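From: Ebuka Akande
To: Oltbridge household list
Subject: Re: [oltbridge] White bins, washing and sorting before Friday

Căpraru wrote:
> Before we buy new storage for the craft cupboard, can somebody
> check whether the old white bins are still good? I remember
> them as dirty inside, and I don't want to put clean wool
> in there. Also, do we still have a blue tray?

Dear all,

I have looked into this question. We still have the white plastic bin with the rolled rim and the small handle at the end, and also a light blue tray. I put two pictures below. The bin is empty, so it can be washed at any time. 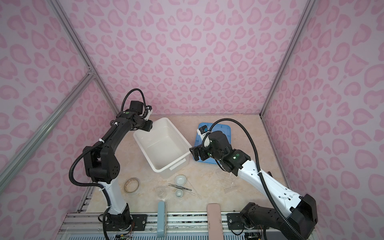
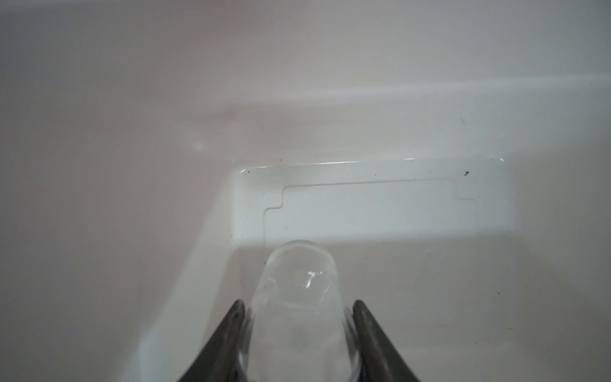

First picture: bin and blue tray on the table. Second picture: white plastic from close, with the small dark specks.

Regarding the dirt, I think it is less bad than Căpraru remembers. For the washing I would propose warm water with a little washing-up liquid and a soft cloth. Please do not use the rough side of the sponge, I have spoiled one box at home in this way. For the corners an old toothbrush is good.

If we must buy, the shop in Pleddale has the Grultora boxes in packs of 2, but they were too high for our lower shelf when I measured last November. I would prefer to keep what we have.

May I ask who has the key of the cupboard at present? I can come on Friday after work and do the washing, if somebody lets me in.

With kind regards,
Ebuka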